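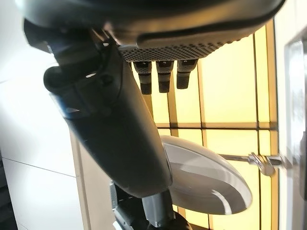
Nistor nach dem Quartalsbericht: "Wir verkaufen weniger Handys und verdienen mehr"

18. November 2020

Die Zahlen kamen früh, das Gespräch gleich danach. Zwanzig Minuten am Telefon, mehr war nicht drin. Drahomíra Krajčí, Finanzchefin beim Handyhersteller Nistor, hatte da schon zwei Analystenrunden hinter sich. Klingt trotzdem munter. 3.120 Millionen Kronen Umsatz im dritten Quartal, die Aktie zum Handelsstart 2 Prozent im Plus. Zufrieden? "Mit dem Umsatz ja. Mit dem Kurs beschäftige ich mich abends."

Auffällig im Bericht: Die Stückzahlen sinken. Trotzdem bleibt mehr hängen. Krajčí erklärt das mit dem Vustow, dem teureren der beiden Modelle, seit Juli im Handel. "Wer dieses Jahr überhaupt ein neues Telefon kauft, der kauft ein gutes. Das haben wir so nicht geplant, das sage ich ganz offen. Wir hatten mit dem kleinen Modell gerechnet."

Das kleine Modell, das Candadholm, liegt dagegen wie Blei. 200 Euro kostet es, in manchen Läden inzwischen 50 weniger. Ein Fehler? Kurze Pause in der Leitung. "Der Preis war richtig, der Zeitpunkt war falsch. Im Frühjahr waren die Geschäfte zu, und so ein Gerät will man in der Hand gehabt haben." Ob es einen Nachfolger gibt, will sie nicht sagen. Auch beim zweiten Nachfragen nicht. 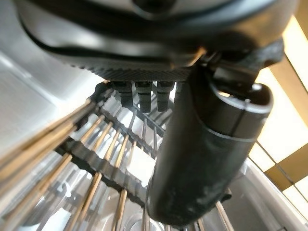 Pletitz bleibt, vorerst

Dann das Werk in Pletitz. Seit Wochen wird über einen Verkauf geredet, im Bericht steht dazu ein einziger Satz. Krajčí dazu: "Es gibt keinen Käufer, und es gibt keinen Beschluss." Und Gespräche? "Gespräche gibt es immer." Mehr ist ihr dazu nicht zu entlocken.

Lieber redet sie über Bauteile. Displays seien knapp, Speicher weniger. Man habe früh bestellt und teurer als sonst, das drücke im vierten Quartal auf die Marge. "Lieber so als leere Regale im Dezember. Das hatten wir schonmal, das brauche ich nicht wieder."

Eine Dividende? Entscheidet der Aufsichtsrat, sagt sie, und zwar erst im neuen Jahr. Ihre eigene Meinung hat sie, behält sie aber für sich. Auch die Jahresprognose bleibt unverändert, obwohl einige Analysten mit einer Anhebung gerechnet haten. "Es fehlt noch das Weihnachtsgeschäft. Fragen Sie mich danach nochmal."

Im Hintergrund klingelt ein zweites Telefon. Sie muss ran.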